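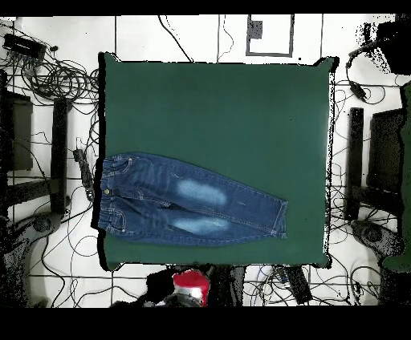
Jeans on the green mat at the Collgate lab, open day.

I had been meaning to get over to Collgate for a couple of years, and on Friday, March 8, 2019 I finally made the drive, with a stop in Skosthorpe for coffee and a very good cheese roll (the parking is behind the library, if you go). The cloth handling group had opened its doors for the afternoon, and Mehwish Jafri took our little party around and put up with all our questions.

Their problem is one any parent knows. A robot can pick up a box because a box stays a box, but a pair of pants has a new shape every time you let go of it! The group's method is to have the robot guess where the hems and waistband are, choose a place to pinch, and then correct that guess from what the cloth does next. They trained it on 2046 recorded grasps, and the write-up, which they call Sakalauskas after a street one of them used to live on, covers 148 test runs.

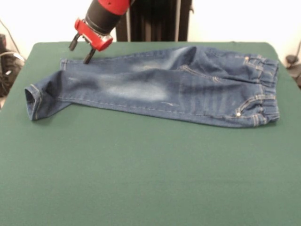 Shazia Khokhar wondered whether any of it would carry over to knitwear, which stretches in every direction and has hardly any stiff seams to go by, and she said she would want to see that before she believed in a laundry robot.

Mehwish thought that was fair. Denim is kind to them, with its thick stitching, and sweaters are on the list for later in March.

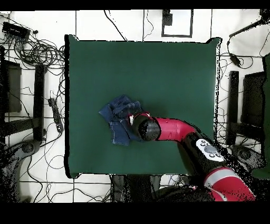

We stayed much longer than I had planned, talking about why the second grasp matters more than the first. Their feeling is that a poor first pinch is fine so long as the robot learns something from it, and I drove home turning that over. The handout is 5 pages and they'd printed 50 copies, so write to the group if you missed one. Next I hope to get to Zinddale, if the roads are better.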